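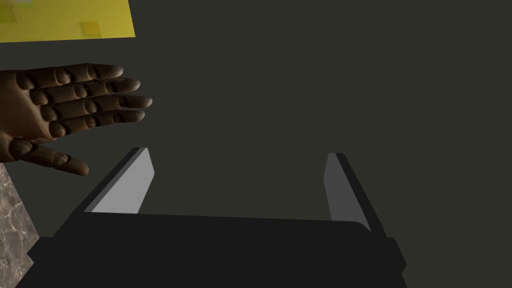 The handover task, from the gripper camera. Jaws open, hand out.

30/05/2019

I have been teaching a simulated robot to take part in handovers for most of this spring, and I said I would write up how the teleoperation side went. The short version is that it went slower than I wanted and I now have a sore thumb.

The setup is simple. There is a simulated home with a simulated person in it, and an arm with a parallel gripper. I drive the arm from my desk with a handheld controller that sends position and rotation. The simulator is one we call Hailu, and the recording tool on top of it is Clatanex, which Mahlet Wubshet wrote before I joined. I press one button to start a demonstration, do the task, and press it again to stop. Clatanex saves the joint positions, the gripper opening and the camera views.

The task in this batch is to bring the gripper up to the person's open hand and stop close to it with the jaws open. No object yet. We wanted the approach by itself first, because in the February batch I was trying to do the approach and the grasp together and most of the bad demonstrations had gone wrong before the grasp even started.

Driving from the gripper view

For the first week I drove with an outside view of the whole room and hated it. I could see where the arm was but I couldn't judge the last bit of distance to the fingers. Jessie Sutherland told me to switch to the gripper camera and leave it there, and she was right, although it took me two days to stop overcorrecting.

The trouble with the gripper camera is that it turns when the wrist turns. If you roll the wrist, the room rolls too, and your own hands want to fix the room. I would be lined up well, roll a little to match the angle of the palm, and then push the controller the wrong way since up was no longer up. In this one the furniture and the vacuum cleaner look like they are stuck to the side of the wall.

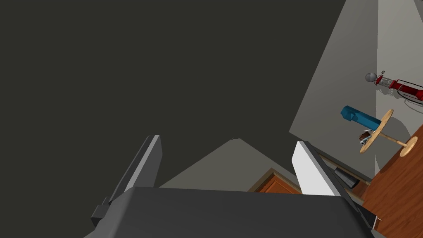 What I changed

I turned the controller's rotation sensitivity down until a full turn of my wrist gave only part of a turn on the arm. Slower, but I stopped losing the room.

I also made myself stop before each correction. Early on I was doing everything in one motion, moving and rolling and closing the distance at once. It felt smooth to me, but when Mahlet played the recordings back the path was full of small wiggles, and a policy trained on wiggles will give you wiggles. Now I move, let go, roll, let go, and then come in the last stretch in a straight line. The pauses get trimmed afterward by a script called Bikley.

The third change was a rule about the thumb. The person holds the hand out with the palm open and the thumb pointing down, and from the gripper camera the thumb is often the nearest part to the left jaw. If I watched the fingertips I would bump the thumb. So I watch the thumb, keep the left jaw below it, and let the fingers take care of themselves. Here is a view with the gap at the thumb kept small but open, which is the kind of ending I try for.

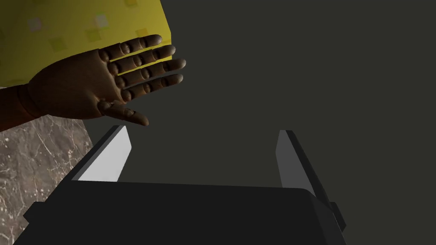 Numbers so far

The target for this batch was 700 demonstrations. I have kept 600. A demonstration gets thrown out if the gripper touches the hand, if I stop too far away, or if I forget to press the button at the end and record myself getting coffee (this happened more than I would like).

I can do 7 good ones in a row before my attention goes. After that I take a break, even if I feel fine, as the ones I record when I feel fine are usually the ones I delete.

Next is the same approach with something in the person's hand. Zistell, the training code, needs a change to its input format before that, and Mahlet has it on her list for next week. Until then I will finish the remaining demonstrations and rest the thumb.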